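4. Llenado del pastillero semanal

Antes de empezar, lea la sección 3 (Limpieza y secado de los compartimentos).
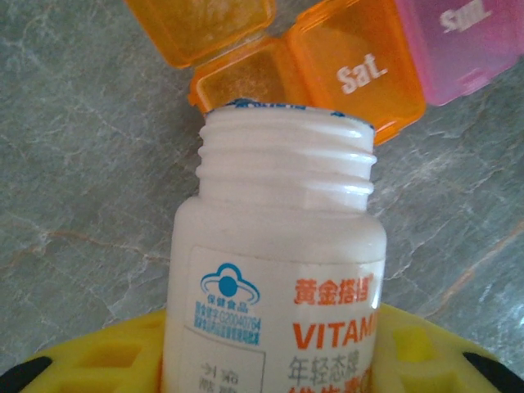
Fig. 4. Frasco sin tapa junto al pastillero naranja y rosa.

El pastillero Plokitz se llena una vez por semana, siempre con la misma lista de tomas a la vista. La lista se imprime desde la cuenta Fundo o se rellena a mano en la hoja del anexo B.

4.1 Preparación

1. Lávese las manos y séquelas por completo.
2. Coloque el pastillero sobre una superficie firme y bien iluminada.
3. Reúna todos los envases que figuran en la lista y compruebe la fecha de caducidad de cada uno.
4. Si el envase es nuevo, retire el precinto de seguridad antes de abrir los compartimentos.

Nota: los restos de precinto que queden pegados al borde del frasco no impiden volver a cerrarlo, pero conviene quitarlos para que no caigan fragmentos entre las pastillas.

4.2 Llenado

1. Abra solo los compartimentos que correspondan al primer producto de la lista.
2. Vierta las unidades necesarias en la tapa del frasco o en una cucharilla seca. No las vierta directamente en el pastillero.
3. Reparta las unidades y marque el producto en la lista.
4. Cierre el frasco antes de abrir el siguiente.
5. Cuando termine, compare cada compartimento con la lista y presione las tapas hasta oír el clic.

Precaución: no guarde en el pastillero comprimidos efervescentes, sublinguales ni productos que deban conservarse en su envase original. En caso de duda, consulte a su farmacéutico.

Precaución: mantenga el pastillero y los frascos fuera del alcance de los niños. Las tapas de los compartimentos no son de seguridad infantil.

4.3 Suplementos de 1.000 mg

Las cápsulas de 1.000 mg suelen ser largas. Si la tapa no cierra sin esfuerzo, pase la cápsula al módulo grande Gunawan (ref. 2245, se vende por separado). No parta las cápsulas.

4.4 Cambios durante la semana

Si cambia una dosis, vacíe los días restantes y repita el apartado 4.2 con la lista nueva. Tire la lista anterior.

Tapas de repuesto: ref. 1692 (naranja) y ref. 2908 (rosa).

Revisión del texto: Tamsin Pomare, Drusside, 7 de octubre de 2020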